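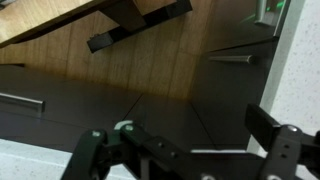

By Kitchen Desk, kids' page writer, Medrano Junior

Why do kitchen cabinets have handles?

Quick one. Go look at a drawer in your kitchen. See a bar on the front? Or a knob? Or nothing at all?

A handle is there so your fingers have something to grab. A flat, shiny door is hard to pull. No edge, no grip. Put a metal bar across it and it's easy – your fingers go behind the bar and you pull.

Now the science bit. A door swings on hinges, and hinges are on one side. So the handle usually goes on the OTHER side, far away from them. Try it! Push a door close to the hinges. Hard work. Push it far from the hinges. Much easier. That's called leverage, and it works for cabinet doors, front doors, garden gates, all of them.

Drawers are different. Drawers slide. So the handle mostly goes in the middle, so it doesnt come out crooked.

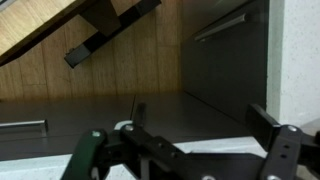 MIRNDEN, October – Next up, the counter. The flat part on top, where the chopping and the spilling happens.

Lots of counters are speckled. Some are real stone, like granite. Granite starts as melted rock deep underground. It cools very, very slowly and crystals grow in it, and those are the speckles. Other counters are made in a factory to look like that. Hard to tell which is which just by looking.

Speckles are handy too – crumbs don't show much. (Still wipe them up.)

And why do counters go round corners in an L shape? Less walking. Sink on one side, cooking on the other, you just turn.

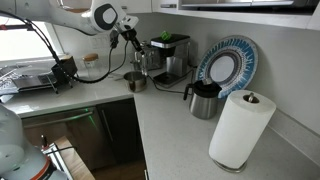
Okay, metal things. Pots, toasters, spoons. Plenty of them are stainless steel. Steel is mostly iron, and iron rusts when it gets wet. So people mix in another metal called chromium. It makes a super thin layer on the outside, too thin to see, and the layer keeps the rust away. Scratch it and the layer grows back by it self!

Iron needs real heat to melt. About 2,800 degrees Fahrenheit. Your oven can't get anywhere near that, so the pot is safe.

Cork is good too. Cork is bark from a tree, full of tiny air pockets, so it squishes into the top of a jar and then pushes back out. Snug fit.

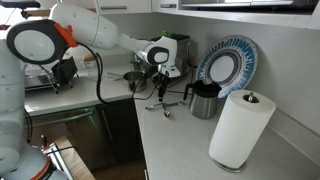 A kitchen corner with a small saucepan, a spoon on the counter and a patterned plate against the wall.

Try this at home: find three metal things in your kitchen and a fridge magnet. Does it stick? Some stainless steel pulls a magnet and some doesn't, depends on the mix. Write down what you find. Ask a grown-up first, and stay away from anything hot.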